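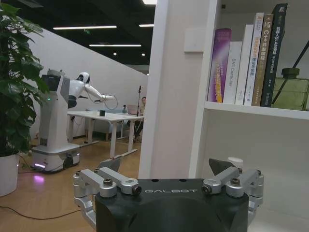

Mulugeta Abera

Marker pickup off a flat desk keeps failing, what am I missing?

Hi all, hoping someone has been through this. A few of us at the Canwood shared workshop are putting together a tidy-up routine for a two-armed robot. The idea is it works along a desk with shelves over it, grabs whatever is lying around and drops it in a basket. I'm doing the grasping side and I'm pretty new to it, so go easy on me!

Soft toys are no drama. Bears, cushions, anything squishy, the fingers just close and up it comes. Mugs are fine too if it goes for the handle. We dressed the shelves to look like somebody's study so it would have a decent mix to practise on.

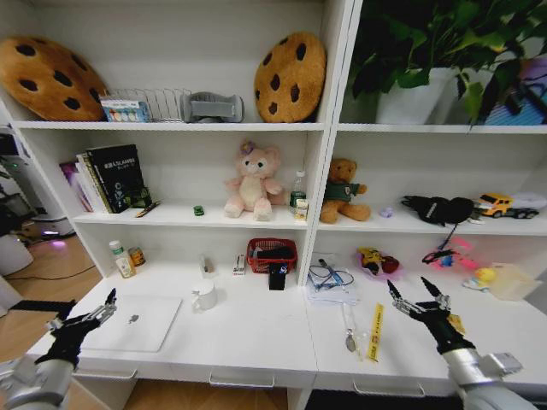

Arms at the desk, both grippers open.

My trouble is pens and markers. The desktop is 74 cm off the floor and I've got that typed in as a fixed height, then the gripper comes straight down and closes. Half the time the fingertips scrape the desk and the arm faults out. If I lift the target by even 2 mm it closes over the top of the marker and shoots it off across the desk like a watermelon seed. I've tried slowing it right down (seven seconds for the last little bit, painful to watch) and it made no difference. 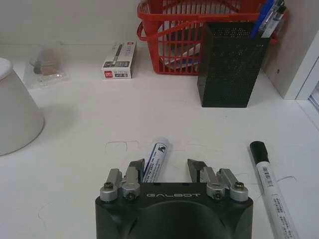
Angle is the other half of it. I've been telling the wrist to keep the same rotation every time, which was fine for a ball, but markers don't land in neat rows. The one with the blue label is sitting between the fingertips on a diagonal, and the one with the black cap over to the right is on its own slant, so a single wrist setting was never going to suit everything. Do I work out the angle from the wrist camera or from the head one? And is there any cheap trick for the height? I'd rather not bolt on a force sensor if I can help it, the budget is pretty well gone.

Dragica Delić

Use the head camera to find the marker and get the rough angle, then go again with the wrist camera once you're hovering over it. The head view sees the whole desk but the arms get in the way when they come in close. For the wrist view, threshold the image, take the long axis of the blob, and turn the gripper so the fingers close across the barrel and not along it. Watch out for caps, by the way. A black cap on a white barrel can come through as two blobs, and a white barrel on a white desk is a pain at the best of times. I put a sheet of coloured card down while I was getting mine going and it saved me a lot of swearing.

Height: don't trust one number for the whole desk. Mine at home was out by a fair bit from one end to the other. Touch off in each corner, write the readings down and fit a plane through them.

Grigore Vasiliu

just buy a suction cup

Rodica Barbu

I'm on the same build as Mulugeta (hi!) but mostly on the software for the shelves, so I had a go at the corner idea last night. I put my readings in a spreadsheet and the desk does slope a touch toward the drawers, so that's one mystery gone.

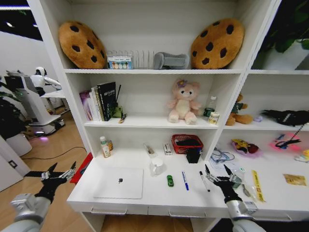
I also dropped the closing force and stuck a bit of thin foam tape on each fingertip, which means the tips can brush the desktop without the arm throwing a tantrum. The tape came from the bin of Morkulby offcuts by the door, so it cost us nothing. I'd still want the wrist angle sorted before calling it fixed, and I haven't touched the glasses yet. Those scare me more than the markers do.

Mulugeta, the readings are saved in the shared folder under February, don't ask me why, that's where the old desk file was and I didn't want to break your paths.

Search this site Go
Community > Workshop Builds > Robots > Grippers and grasping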